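Tivley Recipe Cards

Version 4
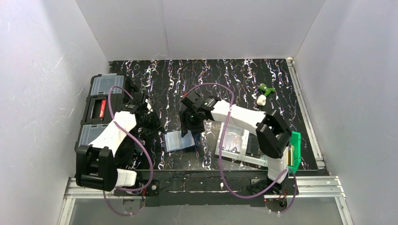 Tivley is a set of 347 home recipes typed up from handwritten and clipped cards. Each recipe is stored as one row in a plain text table, with a second table for the ingredients. The set is meant for people who want to search old recipes, convert the units, or test a program that reads ingredient lines.

What is in the folder

recipes.csv has one row per recipe.
ingredients.csv has one row per ingredient line, linked to a recipe by its card number.
units.csv lists the spoon, cup, and can sizes used for conversion.
notes.txt has longer remarks on cards that were hard to read.

Where the cards came from

The cards come from two boxes. The Gunus box is mostly baking: quick breads, bar cookies, pie crusts, and a lot of fruit cake. The Darnen box covers suppers and canning. Cards from the Darnen box often leave out the oven temperature and say only "hot oven" or "slow oven." We kept those words and did not fill in a number.

A few cards are newspaper clippings pasted onto index stock. Those were left out unless someone had changed the recipe by hand. In that case only the changed version was typed.

Columns in recipes.csv

card_id: box letter and number, such as G014 or D102
title: as written, including odd spellings
course: bread, main, side, dessert, preserve, drink, or other
yield_text: as written ("serves a crowd" is a real value)
oven_text: as written, blank if no oven is used
method: the full directions, with line breaks replaced by a single space
legibility: 1 for clear, 2 for some guessing, 3 for a lot of guessing

Columns in ingredients.csv

card_id: matches recipes.csv
line_no: order on the card
raw_text: the line as written
amount, unit, item: our reading of the line
flag: set to "y" if the amount is missing or doubtful

Spelling and abbreviations

Titles and raw text keep the original spelling. The item column uses one spelling per ingredient, so "oleo," "oleomargarine," and "marg." all become margarine. A capital T is read as tablespoon and a small t as teaspoon. Where the writer did not keep the two apart, the line is flagged.

Can sizes are a headache. "One can of soup" is left with the unit "can" and no weight. Numbered cans are listed in units.csv with the size we assumed, and you should change them if you know better.

Known problems

11 cards have no directions at all, only ingredients. The method column is blank for these.
G088 and G089 are the same date bar recipe in different handwriting. Both were kept.
The course labels were picked by one person and some could go either way, mostly between side and main.
Fractions are stored as decimals in the amount column, so one third shows up as 0.333.

Food safety

The preserve recipes were copied as they stood. Several use open kettle canning or skip processing altogether. Do not can from them. Use current tested directions for anything that will sit on a shelf.

Reading the files

All files are UTF-8 with commas between fields and double quotes around text. The first row holds the column names. Some spreadsheet programs turn "1-2" into a date when they open ingredients.csv, so import the amount and raw_text columns as text.

Changes

Version 4: added the last of the Darnen pickles, fixed swapped line numbers on the pie crust cards, split "salt and pepper" into separate rows.
Version 3: added the legibility column.

Corrections

Send the card number, the column, and what you think it should say. Corrections are added in batches, usually in March. Please leave the raw_text column alone unless it does not match the card.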